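Jisness Community > House and Floors > Stone floors

Dull path on white marble floor, and a small dog in the house
14 comments · 6 shares

stonefloor_beginner

Hello to all. We moved in April to an apartment in Rankin, 1512 square feet, and almost all of it is white marble with gray veins. I never lived with marble before. From the living room to the hallway there is now a dull path, where everybody walks. I wash it every second evening with warm water and a little white vinegar, as my mother did with her ceramic tiles, but it becomes more dull. A company, Okumis, offered to polish it for $300. Before I pay, I want to know if I am washing it wrong.

My other question is about the furniture. We have an open wooden shelf unit that stands on the marble, a glass cabinet, and a black folding chair with metal legs. Can these leave marks on the stone? We have a small dog, so whatever I use must be safe for her paws. 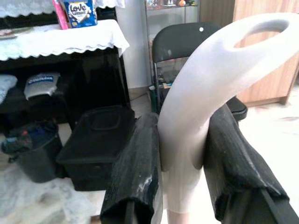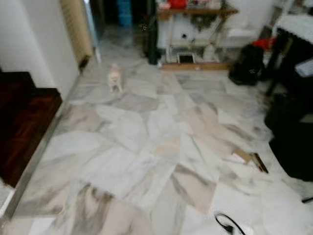 pebble_and_grout

Please stop with the vinegar today. Marble is sensitive to any acid, also lemon, and also many bathroom sprays. What you call a dull path is maybe not dirt at all. The acid takes away the shine a little each time, and then the shoes do the rest. Washing more will not bring it back.

What I do in my house: first a dry microfiber mop, every day if possible, then once a week a damp mop with stone soap that says pH neutral on the bottle. I change the water when it looks gray. After this I go over it with a dry towel, otherwise the water leaves spots. For the dog, rinse one more time with only water and keep her in another room until the floor is dry.

For the chair, look at the ends of the legs. If the metal touches the stone, put rubber caps, in a light color, as black rubber can leave marks. The shelf is fine if you put thin felt under the base and never let water stay there. Wood that stays wet can make a brown stain in marble, and it is very difficult to remove.

7 people found this helpful

tilo_77

I used baking soda on mine and it was ok. Also, get a rug.

hallway_marble

I would not scrub with baking soda, it can scratch a polished floor. But the rug I agree with. We have a long one in the hallway, with a pad under it that is made for stone. Our old dog also walks better on it, he was slipping before.

About the polishing: ask them if the price is for the path only or for the complete room. In my case they repaired only the path and I could see a border between the new shine and the old one. It took two visits to make it equal. Ask them also to try on a small place first, for example behind the door, and look at it in the morning when the light comes from the side.

3 people found this helpful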